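Club > Vacancies > Matchday and Football Operations

9/12/20
By Nyokabi Makokha

Performance Analyst (part-time), Juscombe Town FC

Juscombe Town FC is seeking a part-time performance analyst for the men's first team and the under-18 squad. The post is vacant following the departure of Haris Chaudhry and reports to the first-team manager, Zinhle Mkhize. The contract runs to the end of the season, with a review in March.

Duties

The analyst films all first-team home league matches from the gantry on the Bristex Stand side, and away matches where the host club provides a position. Footage is coded against the club's existing tag set, which has 84 event types grouped by phase of play. The coded file is due by noon on the day after the match. An opposition report of no more than five pages is due two days before each fixture and must cover set pieces, pressing triggers and goalkeeper distribution.

The under-18 work is lighter: one full match in two is coded, with individual clips cut for players on request from the academy lead, Yurani Giraldo.

The analyst also maintains the match archive. File names follow the club format (season, competition, opponent, half). Footage from before the 2017-18 season is only partly indexed, and completing the index is part of the job during weeks without a midweek fixture.
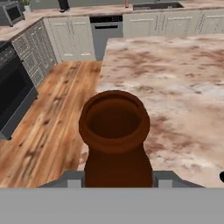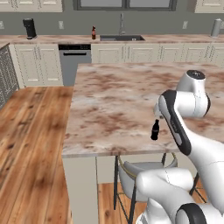 Simulated images: a brown jar held in a gripper, and a white robotic arm over a kitchen island.

Requirements

Applicants must have coded at least 11 full matches at any senior level, including the women's game and university football. Working knowledge of a standard video coding package is required. The club uses Isness on two laptops; training on it will be given to applicants who have used something else. Spreadsheet skills should extend to pivot tables and lookups.

A coaching qualification is useful but not required. A driving license is required, as several away grounds cannot be reached by public transport after an evening kickoff. The camera, tripod and spare batteries are supplied by the club and must be signed out and back in.

The gantry is reached by a fixed vertical ladder and is uncovered. Applicants who cannot use the ladder should say so, and the club will set up a filming position in the main stand.

Hours and pay

Hours average 11 per week, with more in weeks that have a midweek match. Pay is hourly and the rate will be sent with the application form. Mileage to away matches is paid separately. Meals are provided on matchdays when travel starts before noon.

How to apply

Request a form from the club office. Return it with a résumé and one sample of coded work, no longer than five minutes, with the tag list attached. Do not send full match files by email.

Shortlisted applicants will be given one half of a recent first-team match to code and will discuss it with Zinhle Mkhize and Gudrun Kleinschmidt, head of football operations. Interviews will be held by video call. Anyone who applied for the Athumani Cup filming role last season will need to submit a new form.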